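Rasura Front Bay Hub – a month with it in my old tower
by Margus Kuusk, 2/10/19

I've been putting off a new front panel hub for longer than I care to admit. My case is an old Hesen mid tower with two USB ports down near the floor, and one of those gave up the ghost a while back, so every time I wanted to plug in a card reader I was on my knees with a flashlight. My wife finally told me to just buy something already, and the Rasura is what I bought – $37 from Naketti, shipping included.

It fits a 3.5" bay, or a 5.25" bay if you use the adapter frame that comes in the box (nice touch, that, my last one made you buy it separately!). On the front you get 4 USB 3.0 ports, a headphone jack and a microphone jack. Inside the box there was also a bag of screws and a folded sheet of instructions in very small print. I did need my reading glasses for that.

Putting it in took me the better part of a Saturday morning, though I'll own up that a good chunk of it went to vacuuming dust out of the case and drinking coffee. The hub slides in from the front and takes two screws on each side. My left-hand screw holes didn't quite line up with the Hesen rails and I had to loosen everything and start again.

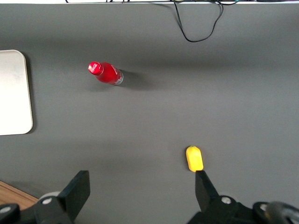 The internal cable is 54 cm long, and that was plenty for me, but if you have a big full tower with the USB header way down at the bottom of the board, please measure first. It's also rather stiff. I ended up routing it behind the drive cage and tying it down in two places so it wouldn't lean on the fan.

Speed has been just fine. I copied over 2,000 vacation photos to an external drive one evening and it never dropped out on me, which my old Chraibi hub used to do all the time. The headphone jack is good too, with only a faint hiss if you turn it way up with nothing playing.

What I don't love is the blue light. It's bright! I put a bit of black tape over it and now I can watch a movie in peace. The ports are also quite close together, so a fat thumb drive will block its neighbor.

Four stars from me, and I'd buy it again at this price. If they bring out one with a dimmer light I may get it for my son's computer in March, when he's home.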